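# Hand-held grippers: bench tips

Notes for anyone building a pair at home or on the shared benches at Pestance. Last changed 23 Jul 2021.

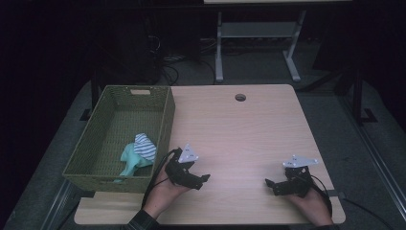 *Both grippers over the table, cloths in the basket on the left.*

**Cables**

- Leave a loop of slack behind each wrist. A tight cable pulls on the plug every time you turn your hand.
- Clip the cable to the edge of the table before it drops to the floor. Ours is clipped at the front right.
- Cut spare cable to 70 cm, not shorter. You can tie up extra length but you can't add it.

**Jaws**

- Close them by hand before fitting the motor cover. They should meet along the whole tip. If one side touches first, loosen the bracket screws half a turn, press the jaws together and tighten again.
- Set the open stop with a 2 mm shim.
- A drop of weak thread lock on each joint screw. Wipe off the extra or it creeps into the pivot.

**Marker plates**

- Fit these last. White plastic picks up every greasy thumbprint, and a dirty plate tracks badly.
- Washing-up liquid and a soft cloth will clean them. Fanni Deák tried white spirit on one of the early plates and took the print off.
- Put a lamp over the table and check for glare at several angles.

**Cloths for practice**

Thin cotton is easiest to start with. Striped cloth helps when you are learning to fold, as you can line the edges up by eye. Keep them in an open basket with sides you can reach over. Thick towelling slips out of the small jaws, so save it for the rubber tips.

**Screws**

The bracket kit from Bodnár comes with 12 screws and no spares. Work over a tray. Orsolya Pap keeps a box of the same size in the Gridar drawer; write down what you take.

Still to sort: a quieter spring for the trigger.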